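Grudaswood House: Progress Report on the Shared Living Room
For the Orkley Fund, covering the period to the end of March
Prepared by Heledd Parri

Dear Olaia Cordero,

Thank you for being so patient with me over this one. I know you asked for a page, and I know I have never once managed to send you a page, but there has been a good deal going on in the living room since I last wrote and I would like you to have all of it.

When we spoke in the fall, the room was still being used mostly as a place to put things. The folding chairs from the summer supper lived there, and so did the Christmas boxes and a piano stool that belongs to no piano we own. People walked through it on their way to the kitchen and did not stop. Your grant was to turn it back into a room where our residents could sit down together of an evening, and I am very happy to tell you that they do.

The lighting

We started with the ceiling, on the advice of Caradog Rowlands, who did the electrical work for us. The old center light had one brightness and it was unkind to everybody. Caradog put recessed lights into the lower part of the ceiling, the band that runs around outside the raised panel, and left the molding alone as we had asked him to. The residents had been quite firm about the molding! The difference after dark is lovely. You get soft pools of light on the wall instead of one glare in the middle, and those who like to read after supper have stopped carrying lamps in from their bedrooms.

There was a delay of two weeks while we waited for a part, and I should own up that I had told you it would be one. The wiring was checked and signed off before anybody used the room.

The walls

Morfudd Sayce and I went back and forth over the color for longer than I care to admit. I wanted cream. She wanted something with a little pink in it, a warm beige that would sit well beside dark wood, and she painted a test patch by the door and told me to live with it until Tuesday. By Tuesday I had come around. Two coats went on, with a third in the corner where the old damp stain kept wanting to show itself. That stain has not come back, and we are keeping an eye on it.

The furniture

You may remember that we had set money aside for a new sofa. In the end we did not buy one. Several residents asked whether we could keep the brocade sofa, the gold and brown one with the carved arms, and when we had the frame looked at it was perfectly sound. So the money went on repairs to the springs and a careful cleaning of the fabric, done by Jalali, an upholstery workshop in town that was very good to us on price. It seats three, and there is a certain amount of friendly competition for it around the time of the evening news.

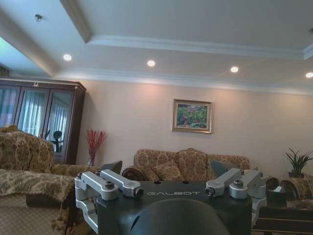
The tall cabinet gave us more trouble. One of the hinges had been loose for years, and the doors had to be taken off before we dared shift it. Ffion Rosser cleaned the glass and went over the dark wood with wax, a bit at a time over several afternoons, and the reddish color that came up surprised all of us. I had thought of it as a brown cabinet the whole time I have worked here.

We also had a long talk at the house meeting about what should hang on the wall above the seating. There was a suggestion of something modern, and a suggestion of a mirror, and the landscape in the gold frame won easily. People like the trees. It had been in the upstairs hall, where hardly anyone got a proper look at it, and it now has a sturdy fixing and a much better audience. The red branches in the glass vase were Ffion's idea and cost us next to nothing. They need dusting more often than any of us expected.

How the room is being used

I promised you some idea of numbers. We now have 17 people who come in regularly during the week, counting residents and the family members who visit them. Before the work began, on a good evening, we might have had four. The sewing group has moved in from the dining room, and there is a reading hour that Morfudd runs, which was supposed to last an hour and tends to go on until someone notices the time. One gentleman who took all his meals in his room last year has been joining us for tea, and his daughter wrote me a very kind note about it, which I have kept.

Money

Spending on this part of the project stands at $2,182, including the electrical work, the paint, the sofa repairs and the hinge. That is within the amount you approved for the period. The receipts are with Caradog's certificate in the folder I am mailing separately. We did go over on paint, by the price of that third coat, and made it up on the cabinet by doing the waxing ourselves.

What is left to do

The curtains are pale and pretty, but they let in the early sun, and the people who like to sit here before breakfast would be glad of a lining. We have a quote from Akero and are waiting on a second one. I would also like to replace the rug, which has a worn place that I worry about for anyone using a walker. It has been taped down for the time being — not handsome, but safe. I expect both jobs to be finished in the next six weeks, and given what I said earlier about the two-week delay you are welcome to add a little to that.

One request, if I may. The original plan had a small sum for a bookcase, and now that the cabinet is staying put there isn't really the wall space for it. Would the Fund be willing to let us put that money toward the rug? I can send a revised budget line if you would find it helpful.

Please do come and see us when you are next in the area. Afternoons are best, after three, when the kettle is on and most people are up from their naps.

With warm thanks from everyone here,

Heledd Parri
Grudaswood House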